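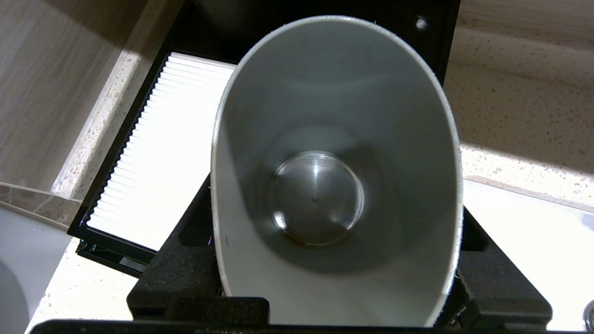
4.2 Grasp state estimation from the wrist view

Deming Jiang, Wendy Hebden, Gholamreza Bagheri
Posted in January
18 shares | Comments (2)

The Corkinance controller estimates the pose of a held cup from the wrist camera alone. Each image is passed to a segmentation network, which labels pixels as cup, finger or background. An ellipse is then fitted to the rim, and its center and tilt are sent to the planner together with a confidence value. When confidence falls below a fixed threshold, the arm holds its position and a new image is requested.

Kitchen counters proved harder than the bench setup used in our earlier work. Figure 3 presents a typical difficult case. The black fingers lie close to a glossy black housing, and the boundary between the two is weak. The white pleated filter and the counter on the right are nearly washed out, so the bright rim of the cup has little contrast with parts of the background. Fitting on intensity edges alone often locked onto the folds of the filter. We therefore restrict candidate edges to a band around the segmented cup and discard any that continue past the known finger geometry.

Residual contents are handled by a separate classifier that operates on the cup interior. In Figure 3 a small amount of dark amber liquid lies at the bottom of the cup, beside a glossy disc with a strong highlight. The classifier labels a cup as empty only if both the floor and the lower wall are free of dark regions. A cup not labeled empty is kept within a tighter tilt limit during transport.

The test set contained 114 held-cup images, of which 64 were recorded under direct overhead light. The restricted fit returned a usable rim in 89 images. Most of the remaining failures involved saturation along the upper rim. Exposure control was left at the camera default in all trials, and its effect is examined in Section 4.3.

Related items
Burkdale: A Planner for Shared Counter Space (M. Begović)
Finger Masks for Dark Grippers (S. Hirano)
The Golestani Calibration Toolkit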